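The Ferry Letters

A story in two parts and a bit

My aunt kept the post office at Skikgate for most of her life, and when she gave it up she handed me, along with the brass scales and a great many rubber bands, a biscuit tin of letters that had never been delivered. There were 16 of them. She said she had always meant to do something about it, and then she put the kettle on and talked about her knees, and I went home on the last bus with the tin on my lap, feeling rather as though I'd been given somebody's baby to hold. 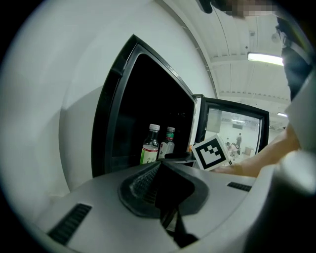 Page last changed: 3rd January

I ought to say what sort of place Skikgate is, for those who have never had cause to go there (and you would need cause, the road being what it is). It has one street, a slipway, a chapel with a tin roof, and a view across the water to Fostell, where people are said to be better off and less friendly. In those days the ferry went over twice a day, weather allowing, and the weather mostly didn't. The boat was called the Clanura, and she was painted green every spring and was brown again by harvest.

All the letters in the tin were addressed to the same house in Fostell, in the same round hand, and all had come back with a line through the address. I left them alone for a week. I dusted the tin. I moved it from the dresser to the windowsill and then back to the dresser, and my husband, who is a patient man, asked whether it was going to be living with us for good.

So on a bright cold morning in December I put on my good coat and went to find the house myself. The ferry is a different boat now, with a heated cabin and a machine that sells you soup, and I missed the old Clanura dreadfully, although I had been sick on her every time I ever crossed. A boy with a very small dog sat opposite me and told me its whole history, and by the time he had got to the business with the neighbour's slippers we were bumping against the quay and I had forgotten to be nervous.

The house was called Tamuno. It was up a lane so steep that somebody had kindly put a handrail in, and it had a yellow door, and the woman who opened it was perhaps eighty and had flour up to both elbows.

"If it's about the gutters," she said, "I've told them."

I said it wasn't about the gutters. I held out the tin, which was not at all how I had planned to begin, for I had made up a nice little speech on the boat, and she looked at the writing on the topmost letter for such a long time that a gull came down on the gatepost and went off again.

"Well, you'd better come in," she said. "I've scones to see to."

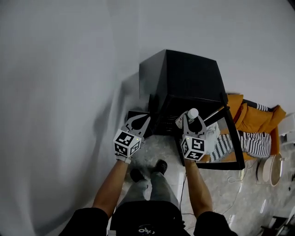

The Second Part, in the Kitchen

She washed her hands, dried them finger by finger, and put the tin in the middle of the table between the butter and the jam. Then we had tea. We had a good deal of tea. She told me she had gone away to nurse her mother the winter those letters were written, and her brother, who had no patience with courting, had stayed behind and minded the house.

"He'd have been the one with the pencil," she said. "He crossed out everything, my brother. He crossed out hymns."

I asked who had written them, though I had begun to guess, having seen that round hand on every birthday card I'd ever had. She laughed until she had to hold the edge of the table.

"Your uncle, my dear! Before your aunt got hold of him. He danced like a wardrobe falling downstairs."

I thought of my aunt then, with her brass scales, sorting the post each morning and finding those letters come home again one after another, and keeping every one of them safe and dry through forty years of marriage to the man who had written them. She could have put them in the stove. She could just as easily have handed them back to him across the counter. I said something of the kind, very clumsily, and the old woman nodded and cut me another scone.

"Is she well?" she asked.

"It's her knees," I said.

"It would be, with those stairs." She got up, wrapped six scones in a clean cloth and knotted the corners. "You'll take her these. And tell her there's a handrail now, if she'd care to come over in the spring."

The tin was still unopened when I left to catch the boat.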